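Two hand-held grippers, one backpack

By Gianni Gatti
March 15, 2018
2 min read

I had the Halent and the Rieger on loan at the same time, so I spent a day doing the same jobs with each. Both are hand-held. You squeeze, the fingers close, and the camera on the tool records what you did so an arm can copy it later.

The Halent weighs 486 grams and the Rieger 856. That doesn't sound like much until you have done 173 grasps before lunch. My wrist was done with the Rieger well before I was.

Boxes and cups were easy for both. Fabric was harder. I used a gray backpack on the round table, lying on its side with the padded panel up, and tried to pick it up by the strap and then by a fold in the nylon. 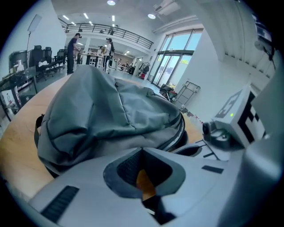

Fingers and markers

The marker on the finger block is what tells the software how far the fingers have closed. On the Halent I lost tracking 7 times, mostly when the strap swung in front of the marker. The Rieger did better there, but its fingers are smooth and the nylon kept sliding out.

I'm keeping the Halent for now and putting softer pads on it. The Rieger goes back on Monday. I still want to try both with the Firilell controller, which I haven't touched since October.

Comments (3)

prirk_dan: Did you recalibrate between runs? Mine drifts.

Gianni: Once, after lunch. Didn't see much drift.

Marta K.: Try silicone tape on the Rieger fingers. Cheap and it works on nylon.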